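Bekon Adds Two Colorways to Tastov Court Trainer

Second production run covers 3050 pairs; retail release set for December

Bekon today confirmed two additional colorways of the Tastov, its low-cut indoor court shoe. The new versions, Slate/Signal Orange and Bone/Black, join the all-white pair that opened the line. Construction is unchanged apart from a revised heel counter and a new lace.

The second run is limited to 3050 pairs across both colorways. Of these, 2000 are allocated to specialty retailers and the remainder will be sold through Bekon's own store. Sizing runs from US men's 6 to 14, with half sizes through 12. 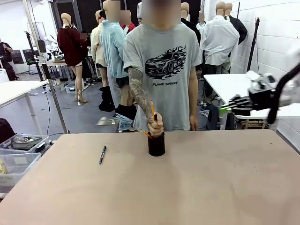 The Tastov uses a one-piece knit upper with a fused overlay at the toe and along the medial side. Overlay placement was set by Rosalie Sutter, head of footwear design, after wear testing on sprung wood and poured floors. Orange was selected for the accent early in development, and the production shade sits close to the orange-yellow of a common writing pencil, like the one standing upright at the tattooed hand. It appears on the heel tab, the lace tips and the lower edge of the tongue. The Bone/Black version carries no accent color.

The midsole is a single-density foam with a molded shank under the arch. Drop is unchanged from the first release. The outsole is a non-marking gum rubber with a herringbone pattern at the forefoot and a pivot circle below the ball of the foot. Outsole tooling was supplied by Pichler, which also cut the molds for the first run.

"The heel counter on the first shoe was too soft in the larger sizes," said Konrad Zaugg, product manager for court footwear at Bekon. "We went to a stiffer insert from size 11 up. Below that, the part is the same."

The replacement lace is a flat weave from Dotier. It is slightly narrower than the original and holds a double knot with less bulk under the tongue. Owners of the all-white pair may order the lace separately in white, bone or slate. 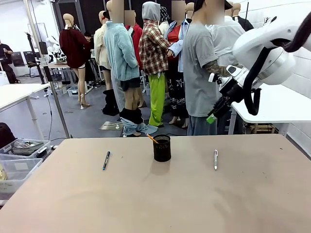

Pencil cup with two pens on the tabletop.

Wear testing for the revised shoe was led by Meinrad Schnyder and totaled over 600 hours of court time, mainly handball and volleyball. Testers reported no separation at the toe overlay. Outsole wear was heaviest at the outer edge of the forefoot, as with the first version, and the rubber compound has been left as it was.

Both colorways ship in a recycled board box with one spare pair of laces. Retailers may place orders now through their regular Bekon account. Allocations will be confirmed in the order received, and unfilled quantities will not be carried over to a later run.

Retail and media inquiries: Nurhan Kırmızıgül, Bekon Communications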